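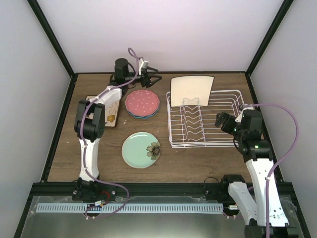 **Figure 2.** Dish-loading station with two arms, white wire rack and mixed plates.

## 4.2 What the rack taught us

I went into the plate task thinking it would be our easy one. You pick up a plate, you turn it on edge, you slide it between two wires - my kids do it while arguing. So we gave it the smallest slice of the schedule, 505 demonstrations against 2000 for towel folding, and moved on to Zasness (our shop-floor set, Section 5) feeling pretty good about ourselves.

Then we ran the Condori policy on it, and the plates humbled us. Stacked plates were the worst by far. With a pink plate sitting on a blue one, as in Figure 2, the gripper has only a thin rim to work with, and the policy would often grab both or push the whole stack across the wood. Scalloped edges made that harder, I think, though we didn't test enough smooth stacks to say so with a straight face.

The rack itself gave us a different kind of trouble. The wavy dividers leave little room for error, and a plate that comes in tilted rides up on the wire and stops. People feel that and wiggle it loose. Our policy mostly kept pushing! We tried adding force readings from the Julta wrist controller in February, and they helped with the jams but did nothing for the stacks.

So can it do the dishes yet? In our kitchen, no. I'd trust it to rack single plates that are already spread out, with someone nearby. Mixed shapes are still a gamble, and square plates need their own grasp - we pool them with the round ones in Table 2, which I now regret. The next round on Skirkeck will have 1000 demonstrations of stacked plates alone.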